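Obsa Kassa
Notes on dishwasher drains, air gaps and high loops. Thread, numbered so people can argue with a specific post.
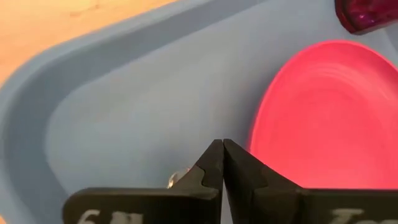 1/ A dishwasher drain hose has one job that installers tend to skip: it must not let sink water run backward into the machine. The pump pushes water up the hose and into the disposer or the sink tailpiece. When the pump stops, whatever is left in the hose goes wherever gravity sends it. A tray with a raised rim, like the light blue one with the pink-red plate lying in it, holds water up to the height of the rim and then spills. The drain hose follows the same rule. The highest point of the path sets the level at which water crosses.

2/ Terms. A high loop is the hose fastened up under the countertop before it drops to the drain connection. An air gap is a fitting mounted above the counter or the sink rim, with a physical break open to the room. Both raise the crossing point. Only the air gap breaks a siphon.

3/ Why the siphon matters: if the sink drain clogs downstream, the sink fills. If the water in the sink rises above the top of the high loop, it crosses. Most loops are fastened a little below the counter, so a full sink can do it. Once the hose is full, flow continues after the sink level drops below the loop.

4/ With an air gap the same clog sends water out of the vents on the fitting and, if it was installed facing the right way, into the sink. You see it. This is the intended behavior. People call me to say the air gap is "leaking." The air gap is fine. The drain hose between it and the disposer is blocked.

5/ Which one you need depends on where you live. Some jurisdictions require the air gap, some accept the loop, some accept whatever the manufacturer's instructions show. Call the building department before you drill the countertop.

6/ Hose sizes. The dishwasher side of a common air gap is the smaller barb. The disposer side is the larger one. Reversing them with adapters is possible and I have now seen it twice. It restricts the outlet, and the fitting spits on every drain cycle.

7/ The knockout plug. A new disposer ships with a plug in the dishwasher inlet. If the dishwasher is going there, punch it out with a screwdriver and hammer, then fish the plug out of the chamber. If you forget, the first drain cycle has nowhere to go. Howard Wainwright forgot in April and replaced a control board before he looked. He has given me permission to post this.

8/ Length. Check the manual for the maximum. Extra hose coiled on the cabinet floor holds water between cycles, and that water smells. Cut it to length if the manual allows cutting. Many hoses have a molded end that you can't cut without losing the fit.

9/ Low spots. Same problem as the coil. The run should go up to the loop, then down to the inlet with no belly in it. Use a clamp at the top. A zip tie around the shutoff valve is not a support, and it will end up sawing on the supply line.

10/ Test for a loop that is too low: plug the sink, fill it nearly to the rim, pull the plug, and watch the bottom of the empty dishwasher with the door open. Then do it again with the disposer running. Any water on the floor of the tub means it is crossing somewhere. Put a towel down first.

11/ Standing water in the tub has other causes. A small amount in the sump, under the filter, is normal on most machines and keeps the seal wet. Water covering the tub floor is not. Clean the filter, then check the hose, then check the disposer inlet. Pump last. The pump is the expensive one and the least likely.

12/ Check valves. Kieran Bickerstaff asked whether an inline check valve can replace the loop. Many dishwashers already have a flap at the pump outlet. Food gets into flaps. I would treat any check valve as a backup and still fasten the hose high. Your inspector may not count it at all.

13/ Cleaning an air gap: pull the decorative cap straight up, unscrew or unsnap the inner cover, and pick out whatever is sitting in there. Mine had a fruit sticker and a quantity of rice. A bottle brush down the larger tube gets the rest. Twice a year is plenty unless you don't scrape.

Replies, collected so I don't answer them separately:

Lionel Stockdale asks about a drain connection with no disposer. Use a tailpiece with a dishwasher branch, installed above the trap. Never below the trap. Below the trap you are venting sewer gas into the tub.

Toshio Hoshino asks about portable machines that hook over the sink. The hooked end is the high point and it is open to the air, so it is doing the same work as the fitting. Keep the end above the rim and don't let it sit in a full basin.

For the person with the island sink and no place to fasten anything: send me the cabinet depth and where the stub-out is. The answer changes with both.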